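FOR IMMEDIATE RELEASE

Vetano Withdraws Release 7 of Fanari Home-Assist Controller After Simulation Fault

Getville, October. Vetano has withdrawn release 7 of the Fanari controller, the software that plans arm and base motion for its home-assist robots, after a fault was found in the way the controller handles obstacles that have left the camera view. All customers running release 7 are asked to return to the previous release until a corrected version is issued. No injuries have been reported.

The fault was found during regression testing in the simulated living room that Vetano uses for household tasks. In a series of 43 tidy-up runs, the controller made unplanned contact with furniture in seven. In each of the seven, the robot had turned from one part of the room to another and had then moved back toward an object it had already seen. The remaining 36 runs ended without contact.

Cause

Fanari keeps a short-term map of nearby surfaces. When a surface leaves the camera view, its entry is meant to stay in the map until the robot has moved far enough for it to be of no concern. In release 7, a change to memory handling caused entries to be dropped on a timer, whether or not the robot had moved. After 28 seconds out of view, a surface was treated as free space.

The effect depended on the shape of the furniture. Flat vertical surfaces were usually picked up again in time for the robot to stop. Curved or low surfaces, and thin parts such as table legs, were picked up late. The speed limiter worked as designed in all runs, but it reads from the same map and did not slow the arm for a surface that was no longer listed.

The test room contains several items of this type, including a curved lounge chair, a sofa and a table with splayed legs.
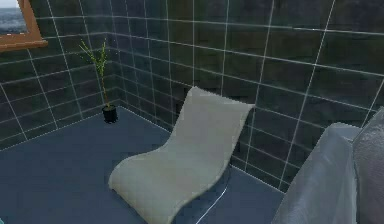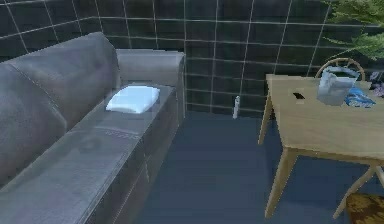
Simulated living room used in Fanari regression testing. First view: lounge chair and potted plant. Second view: sofa and wooden table. Renderings: Vetano.

"The map was correct when the surface was seen and wrong half a minute later," said Benvinda Cardoso, head of motion safety at Vetano. "Our earlier tests were too short to show it. Most of them ended before the timer ran out, and those that didn't had the robot facing one way the whole time."

Affected units

Release 7 was installed on 37 robots, all of them in supervised trials. Vetano has contacted the operator of each unit. Robots running earlier releases do not have the timer and are not affected. Fixed-arm units without a mobile base use a separate map and are also not affected.

Operators who have not yet gone back to the previous release should do the following:

Stop all unattended tasks.
Set the base to manual mode from the service menu.
Keep people and pets outside the marked working area while the arm is powered.
Install the previous release and run the full startup check before returning the robot to service.

Contact force logs should be kept and sent to Vetano support with the unit serial number. Operators should not clear the logs, even if no contact was noticed. Light contact with upholstered furniture may not trigger the force stop and may appear only as a small rise in the joint torque record.

Corrective action

The timer has been removed. Map entries in the corrected build are dropped only on the basis of distance traveled or a fresh view of the same space. A second check, independent of the map, now compares planned arm motion with the last full scan of the room and holds the arm if the two disagree.

The test plan has also changed. Household runs will be extended, and each will include at least one return to an area that has been out of view for longer than the old timer period. Furniture positions will be varied between runs.

Review of the corrected build is being carried out by Hosseinzadeh, an outside test firm, under the direction of Wondimu Workneh. The review covers the map code, the new check and a repeat of the original run series. Vetano will not set a release date until the review is complete.

"We have asked for the raw logs of every run, including the ones with no contact," Workneh said. "A run can pass with very little clearance, and we want to see how many did."

A technical note with the fault timeline and the revised test plan will be sent to registered operators with the corrected release.

About Vetano

Vetano develops control software and mobile arms for household and care settings. The company is based in Getville.

Media contact: Vetano Press Office, Getville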